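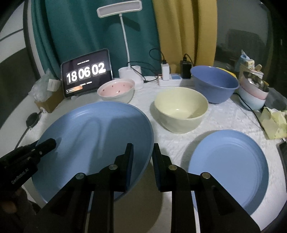 흰 천을 깐 탁자 위의 파란 접시

제목: Re: [선거제도] Stollon 결선투표 기준 변경안
날짜: 2019년 10월 29일

변경안 원문을 확인했습니다. 먼저 올리신 글에서 두 군데를 정정합니다.

> Stollon 의회 선거에서 과반 득표자가 없으면
> 상위 2명이 결선을 치르는 것으로 압니다.
> 이번 안은 결선 자체를 없애자는 것 아닌가요?
> Troltetti 선거구도 똑같이 적용되는지 궁금합니다.

결선 폐지안이 아닙니다. 제2조 단서에 1차 득표율 요건을 추가하는 안이고, 1위 후보가 40퍼센트를 넘고 2위와의 격차가 10퍼센트포인트 이상이면 결선을 생략합니다. 상위 2명이 결선에 오른다는 규정은 그대로 둡니다.
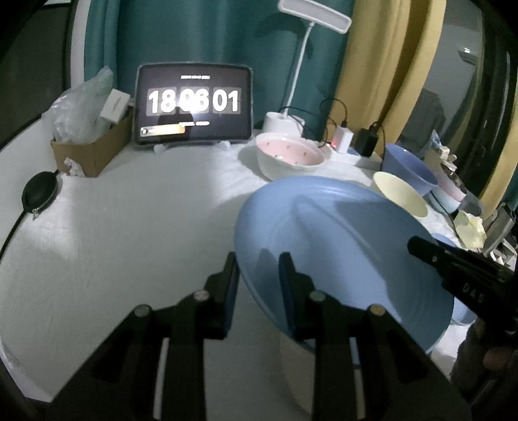 파란 접시, 가까이에서

Troltetti는 별도 부칙의 적용을 받습니다. 지난 선거에서 1위와 2위의 표차가 513표였고 투표율은 약 70퍼센트였습니다. 새 기준을 소급해 계산하면 격차 요건에 미달하므로 결선은 그대로 열립니다. Michalski 선거구는 후보별 득표 자료가 투표소 단위로만 공개되어 있어 아직 합산하지 못했습니다.

> 시행 시기는 언제입니까?

부칙 제1조에는 공포 후 첫 정기선거부터라고만 되어 있습니다. 2월 보궐선거는 정기선거가 아니므로 현행 규정으로 치러집니다. Vedamico 쪽에서 보궐선거에도 준용하자는 수정안을 냈으나 조문 번호가 원안과 어긋나 있어, 어느 조항을 고치려는 것인지 불분명합니다.

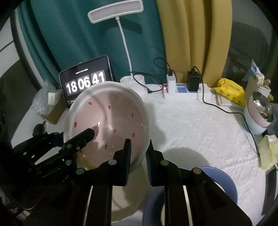 안쪽이 연분홍색인 흰 그릇

수정안 대조표는 합산이 끝나는 대로 이 목록에 올리겠습니다. Michalski의 투표소별 집계를 표 형식으로 정리해 두신 분은 회신 바랍니다. 무효표 항목이 분리되어 있어야 합니다.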